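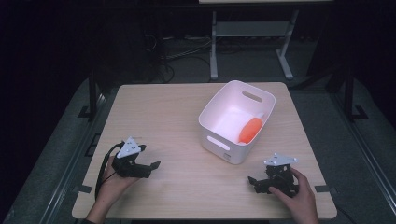
*White bin with two oval handles, one orange item inside, on the light wooden table.*

## Storage bins on a wooden table

Notes for small open plastic bins used for toys, craft materials or kitchen odds and ends. Revised 16th April.

**Choosing the bin**

- Flared walls make it easier to reach the bottom. They also waste shelf width, so measure at the rim.
- Cut-out handles weaken the wall slightly. Lift a full bin by both.
- Small parts fall through handle openings. Keep the fill level 2 cm below the lower edge of the cut-out.
- Long items go in diagonally against a side wall, with one end up.

**Washing**

Use warm water and washing-up liquid. Scouring pads dull white plastic and the scratches hold dirt. For marks left by felt pens, Kofi Abugri recommends bicarbonate of soda on a damp cloth, left for 8 minutes and rinsed. Dry the underside before the bin goes back on wood.

**Protecting the tabletop**

Grit under a bin does more damage than its weight. Wipe the base, wipe the table, then set the bin down flat. Lift to move it; do not slide.
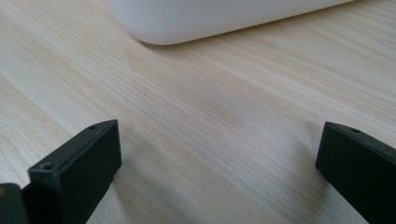
*Pale tabletop with fine, close grain. The middle is clear and a rounded white object stands at the far side.*

Wipe along the grain with a barely damp cloth and follow with a dry one. Check the finish under a low side light, which shows dull patches that overhead light hides. Oiled tops need a fresh coat each October. Varnished tops do not.

If clamps are fitted to the table edge, put a scrap of card under each pad and tighten by hand only.

Correction from Liam Ní Bhriain: felt pads on the bin base are unsuitable if the bin is washed often. The adhesive lifts and leaves a residue on the wood.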